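Gîte de groupe Koka - Liste de contrôle avant l'hiver, avec commentaires

Accueil > Le gîte > Entretien et sécurité

Chers amis du gîte, chers responsables de week-end, voici revenue la saison où l'on ferme les volets du nord et où l'on retrouve, au fond des poches de manteau, les clés du printemps dernier. La liste ci-dessous reprend celle que vous connaissez, point par point, avec les commentaires de la visite de cet automne. Je les ai laissés tels qu'ils ont été écrits, un peu bavards par endroits, parce qu'une case cochée toute seule ne m'a jamais beaucoup appris (et je sais que je ne suis pas la seule à aimer lire les remarques de Cheuk-hei avec un café).

Mode d'emploi, pour les nouveaux : C veut dire conforme, R veut dire à reprendre, V veut dire vu mais à surveiller. Quand un point est noté R, le nom de la personne qui s'en charge figure à la suite. Si c'est le vôtre et que vous le découvrez ici, toutes mes excuses, appelez-moi !

1. Abords et entrée

1.1 Éclairage du chemin entre le parking et la porte : V
Les bornes s'allument toutes, mais celle du virage met un bon moment à se décider. Les familles qui arrivent le vendredi soir avec des enfants endormis dans les bras n'ont pas envie d'attendre. À revoir à la prochaine visite.

1.2 Marches du perron, nez de marche antidérapants : R (Pei-shan Wei)
La bande de la marche du bas se décolle côté rampe. On peut y glisser le doigt, donc on peut y prendre le pied. Pei-shan a de la bande neuve dans son garage et propose de refaire toutes les marches d'un coup, ce dont je la remercie très sincèrement.

1.3 Rampe : C
Solide, bien fixée, un peu rugueuse sous la main à mi-hauteur. Un coup de papier de verre serait gentil.

1.4 Bac à sel : C
Plein. La pelle est dedans. Merci de l'y remettre.

2. Issues et circulation

2.1 Porte principale, ouverture de l'intérieur sans clé : C

2.2 Issue de secours de la salle à manger : R (Cheuk-hei Mok)
La porte s'ouvre, mais il faut l'épauler. Le bois a dû gonfler. Cheuk-hei va raboter le bas et reprendre le joint. En attendant, la table d'appoint qui était poussée devant a été remontée à l'étage, et je vous supplie de ne pas la redescendre, même pour un buffet d'anniversaire, même pour une seule soirée.

2.3 Blocs lumineux de secours : C
Testés avec le courant coupé au tableau. Celui du palier éclaire un peu moins que les autres, mais on lit encore très bien le plan d'évacuation juste en dessous.

2.4 Plan d'évacuation affiché à chaque étage : V
Il est là, il est juste, mais il date d'avant la transformation de la buanderie. L'ancienne porte y figure encore. Su-chen Lui redessine le tout cet hiver.

2.5 Couloir du premier étage dégagé : C
Les skis ont enfin trouvé leur place dans le local du bas. Quelle joie de pouvoir marcher droit dans ce couloir !

3. Chambres et couchages

3.1 Barrières des lits superposés : V
Les vis ont été resserrées sur tous les lits. Dans la chambre 39 - oui, elle garde son vieux numéro du temps de la colonie, et on me demande toujours où sont les autres - une barrière bouge encore légèrement malgré le serrage. Le lit du haut est réservé aux adultes jusqu'à la réparation.

3.2 Détecteurs de fumée : C
Chaque détecteur a été essayé avec son bouton. Piles neuves partout. Si l'un d'eux se met à biper la nuit, ne le décrochez pas pour le ranger dans un tiroir (je l'ai trouvé, ce tiroir), laissez un mot dans le cahier et prenez une pile dans la boîte de l'entrée.

3.3 Fenêtres des étages, entrebâilleurs : C

3.4 Chauffages d'appoint personnels : rappel
Toujours interdits dans les chambres. Il y a des couvertures supplémentaires dans l'armoire du palier, en abondance, et elles sentent bon la lavande.

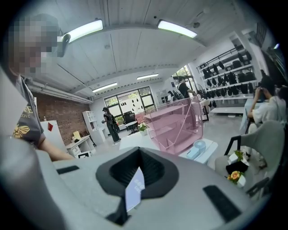 Par Youssra El Sherbiny
Publié le 25 octobre 2018 | Rubrique : Entretien et sécurité | Commentaires de visite : Cheuk-hei Mok et Pei-shan Wei

4. Cuisine

Je reprends après la pause de midi, car la cuisine mérite qu'on lui consacre un peu de temps. C'est la pièce où l'on rit le plus et c'est aussi celle où l'on se brûle.

4.1 Robinet d'arrêt du gaz, accessible et repéré : C
L'étiquette a été refaite en grosses lettres. Montrez-le à tout votre groupe en arrivant, y compris à ceux qui jurent qu'ils ne cuisineront pas.

4.2 Date du tuyau de gaz : C
Date lisible, encore valable pour plusieurs saisons.

4.3 Hotte et filtres : R (Pao-chu Tu)
Les filtres sont gras. Ils passent au lave-vaisselle, au programme le plus chaud, et il faut les laisser sécher complètement avant de les remonter. Pao-chu s'en occupe samedi, et si quelqu'un veut lui tenir l'escabeau, sa compagnie sera appréciée.

4.4 Couverture anti-feu : C
Accrochée à droite de la porte, languettes vers le bas. On doit pouvoir l'attraper sans passer au-dessus des feux, alors gardez-la bien là.

4.5 Multiprise du plan de travail : R (Cheuk-hei Mok)
Elle affiche une puissance maximale de 2000 watts. La bouilloire et le grille-pain branchés ensemble la dépassent, et la cafetière par-dessus, n'en parlons pas. La multiprise est retirée. Cheuk-hei voudrait faire poser une prise murale de plus près de la fenêtre, et nous attendons un devis de la maison Hsieh.

4.6 Couteaux : V
Bien rangés, mais le bloc est au bord du plan de travail, à hauteur de petite main. Je l'ai reculé. Reculez-le aussi.

4.7 Température du réfrigérateur : C
Le thermomètre est sur la clayette du milieu. La porte ferme bien depuis le changement du joint en juin.

5. Chaufferie et eau

5.1 Ramonage : C
Certificat glissé dans le classeur bleu, sous l'intercalaire « Chaudière ». Conduit jugé propre.

5.2 Détecteur de monoxyde de carbone : C
Essayé. Il sonne très fort, prévenez les dormeurs.

5.3 Vannes de purge et protection contre le gel : V
Le manchon isolant du tuyau extérieur a souffert, sans doute les loirs. J'ai mis du ruban pour passer les premières gelées, mais ce n'est qu'un pansement et il faudra un vrai manchon avant les fêtes.

5.4 Eau chaude : V
Réglage ramené à 52 degrés au robinet de la cuisine après un peu de tâtonnement. C'est encore très chaud pour une main d'enfant ! Dans les douches, les mitigeurs à butée jouent leur rôle, à condition de ne pas forcer dessus.

5.5 Local fermé à clé, rien de stocké contre la chaudière : C
Deux cartons de décorations s'y réchauffaient paisiblement. Ils sont maintenant au grenier, avec leurs guirlandes.

6. Incendie et premiers secours

6.1 Extincteurs, vérification annuelle : C
L'entreprise Pliltton est passée, les étiquettes sont à jour. Celui du palier a changé de côté pour qu'on le voie en sortant des chambres.

6.2 Essai de l'alarme : V
La sirène s'entend bien dans tout le bâtiment, sauf dans la buanderie porte fermée et machine en marche. Nous cherchons une solution. D'ici là, la porte de la buanderie reste ouverte pendant les lessives, tant pis pour le bruit.

6.3 Exercice d'évacuation : C
Fait avec le groupe de randonneurs du week-end, qui s'y est prêté avec une bonne humeur touchante. Tout le monde était au point de rassemblement en presque 14 minutes. C'est beaucoup trop long, je le dis avec affection. Plusieurs personnes étaient remontées chercher leurs chaussures. Gardez une paire au pied du lit, et si vous n'en avez pas, sortez en chaussettes.

6.4 Trousse de secours : R (Su-chen Lui)
Il manque des compresses, du sérum physiologique et la pince à échardes, qui disparaît chaque été avec une régularité admirable. Su-chen complète la trousse avant le prochain groupe. Merci de noter dans le cahier ce que vous utilisez, même un simple pansement.

6.5 Numéros d'urgence et adresse exacte du gîte près du téléphone : C
Le portable passe mal au rez-de-chaussée. Le téléphone fixe fonctionne, la tonalité a été vérifiée. L'adresse est écrite en entier, avec l'indication du croisement de Culari, où les secours doivent tourner à gauche après le lavoir.

7. Avant de repartir

Volets du nord fermés, chauffage en position réduite, gaz coupé, poubelles descendues, cahier rempli. Si vous avez un doute sur un point, même minuscule, écrivez-le. Une remarque de trop se raye très facilement, et j'aime mieux vous lire longuement que de découvrir une fuite en janvier.

Les points notés R seront revus un par un, et je mettrai cette page à jour au fur et à mesure. La clé de la chaufferie se trouve toujours chez Pao-chu, qui vous demande simplement de téléphoner avant de passer.

Youssra

Retour à la rubrique | Version imprimable | Réserver un week-end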